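Print
E-mail

Trinder Names Werkska as Finishing Supplier for Printed Table Textiles

SKIVNESS, 25 February 2019 – Trinder, a maker of printed household textiles, today announced a supply agreement with Werkska covering the finishing of its tablecloth and table runner lines. The agreement runs for two years and applies to all goods printed at the Trinder plant in Skivness.

Under the agreement, Werkska will apply a stain-resistant finish to printed cloth before it is cut and hemmed. The finish is applied in a bath, after which the cloth passes between rollers and is dried and cured under tension. Trinder will continue to carry out printing, color fixing, washing, cutting, sewing and packing at its own site.

Until now, finishing has been done in-house on equipment that was also used for washing. Sharing the equipment meant that the line had to be cleaned and reset each time production moved from one step to the other. Moving the finishing step to Werkska will free the washing range for full-time use and shorten the time between printing and packing by nearly six working days.

"The print itself does not change," said Sandro Martinelli, head of production at Trinder. "The same screens, the same inks and the same base cloth will be used. What the customer should notice is that a spill can be wiped off more easily, and that the cloth keeps its shape better at the hem after washing." 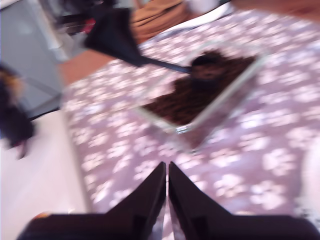 Paw print tablecloth in purple and white.

Trial lots were finished at Werkska in December and returned to Skivness for testing. Samples were checked for color loss in washing, color transfer by rubbing, shrinkage in length and width, and resistance to water and oil. Dark ground colors were given extra attention in the rubbing tests, as they are more likely to mark other fabrics. All samples met the internal limits that Trinder sets for table textiles. One early lot was finished a second time after uneven uptake was found near the selvage, and the roller pressure was adjusted before the remaining lots were run.

Care instructions will be revised to match the new finish. Fabric softener should not be used on finished goods. A low tumble-dry setting or a warm iron on the reverse side is advised after washing. The revised instructions will appear on the sewn-in label and on the paper band around each folded cloth.

Item numbers, sizes and carton quantities remain the same. Retailers holding stock of unfinished goods may continue to sell it under the current label, and mixed deliveries will be marked on the packing slip. Orders already confirmed will ship from existing stock unless the buyer asks for the new finish in writing.

Distribution will continue through Cifuentes, which handles warehousing and retail delivery for Trinder. Swatch cards showing the finished cloth can be requested from the Cifuentes sales desk.

Press contact: Trinder, Production Office, Skivness

Print
E-mail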